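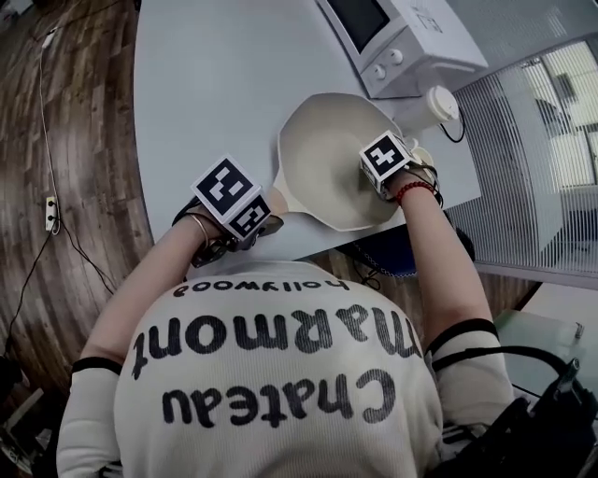 **Do I need to be a good cook to take part?**
Anyone who has ever washed a pan and put it back where it belongs will do very nicely, and so will anyone who has always meant to.

We are looking for people to come and spend a session with us at Brendell, handling ordinary kitchen things at an ordinary counter. Ikham is putting together a home handbook on the small jobs that come before and after a meal - getting the pan out, finding the sponge, wiping down, warming something in the microwave, clearing it all away again - and we would like it to be based on how people really go about these things. We have plenty of opinions of our own on the subject, but we have had them for years and could do with hearing some others.

## What you would be doing

You will stand at a counter set up with a few everyday items and work through a list of short tasks at your own pace. A typical session might ask you to move a frying pan out of the way of the microwave door, scrub it with a metal sponge, find a spot for a cup, and then set everything back the way you would like to find it in the morning. Some people push everything to the back and some like it lined up along the front, and we are every bit as interested in the one as in the other.

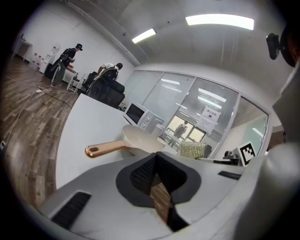 After the tasks we sit down together for a chat. We'll ask which things were in your way, which you would have kept closer to hand, and whether the pan handle ended up pointing where you would normally leave it. (You would be surprised how long people can talk about pan handles. Bring a snack if you are one of them!) There is also a short form about your kitchen at home, mostly to do with how much counter you have and who else uses it.

## Who we would love to hear from

- Adults 18 and over, with no upper limit
- People who cook every day, and people who mainly reheat
- Left-handed people especially, as we have had very few so far
- Anyone who shares a small kitchen with family or roommates
- People who can stand comfortably for short stretches, although a chair is always there and you can stop for a rest whenever you like

You don't need any experience of this kind of thing. If English isn't your first language, that is perfectly fine, and you are welcome to bring a friend along to help with the form.

## The practical side

Sessions last 2 hours, including the chat and a proper break with tea or coffee. They run through December, in the morning or the afternoon, and we have room for up to 19 people in this round. You will get a gift card for the Pelupessy grocery store as a thank-you, handed over at the end of your session. If you need to leave early, you still get it.

Brendell is on Drorcombe Road, at number 554. The bus stops a short walk from the door and there is parking behind the building. Wear something comfortable with sleeves you can push up, and flat shoes if you have them. Please let us know ahead of time about any skin allergies to metal or dish soap, so we can change your task list.

## How to sign up

Write a few lines to Ningsih Rahman, care of Ikham at the address above, or leave a note at the front desk. Tell us your name, how best to reach you, whether mornings or afternoons suit you better, and one thing about your kitchen that drives you up the wall. Ningsih reads every note herself and will get back to you with a choice of times.

If you took part in our drawer-sorting sessions this past spring, you are very welcome to come again - just mention it in your note, so we can give you a different set of tasks.

Posted 27/11/2022. Places are given out in the order the notes come in, and we'll keep a waiting list once they are filled.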